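Onsri Method

The Onsri method is a way of teaching a robot arm to pick up and place household objects by pairing what it sees at the wrist with what it sees from farther away. It was first described by Paweena Chareonsuk at the Sorkberg laboratory and has become a favorite test bed for kitchen tasks. Its charm is how little it asks for: one arm, a table, some play food and a lot of patience. 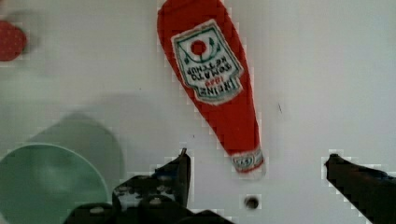 Why does the method use a wrist view at all?
A wrist view gives fine detail in the last few inches before contact, when a wider view may be blocked by the arm itself.

Training

A person guides the arm through a task, and each run is saved as a demonstration. The original set, called Likik, holds 3124 demonstrations. Objects are moved between runs, so the arm can't get by on memorized positions.
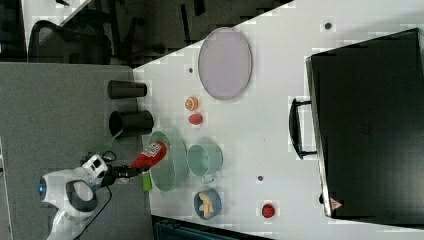
The learned policy then predicts a short burst of motion, checks the views again and predicts the next. This quick rechecking is the most exciting part of the work, as it lets the arm recover from a poor approach without starting over. 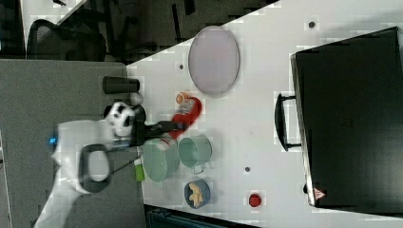
This page was last edited in October.

Results

In the Sorkberg trials the arm faced 159 table layouts it had never met in training. Policies using both views beat those using either one alone, and the gap was widest for bottles, which can roll or turn when touched off center. What a lovely result for such a simple change! A later version, Muretti, added a third view and needed two training stages. 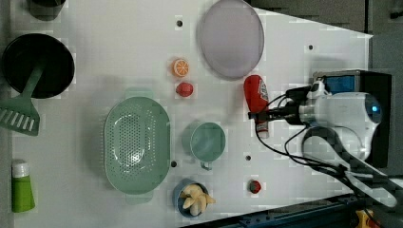
Robot arm holding a red squeeze bottle over a table of kitchen items and toy food.

Limits

The method still struggles with clear objects and crowded bowls. Work on both continues.

See also: Imitation learning; Robot grasping; Muretti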